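**Estamis hand-held gripper: tips for table work**

The Estamis kit costs 159 with one pair of finger pads. We used it at a kitchen table to record short pick-and-place tasks for a Flondura arm. These settings worked.

- Wipe the pads with a damp cloth every 7 runs.
- Leave a finger's width of bare table around each dish.
- Start with the fingers open and level. 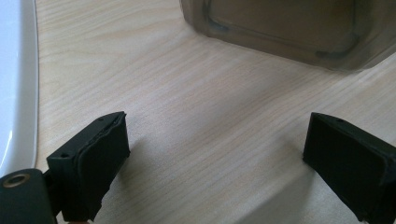
Shiny rims need a slower approach than matt ones. Close the grip gently, wait one second, then lift. See-through tubs are best taken by the side wall.

Spare pads come from Bremard. Fit them in pairs and do the screws up by hand. The case is bulky and the printed guide skips pad changes, so download the April version.

Radwa Lamrani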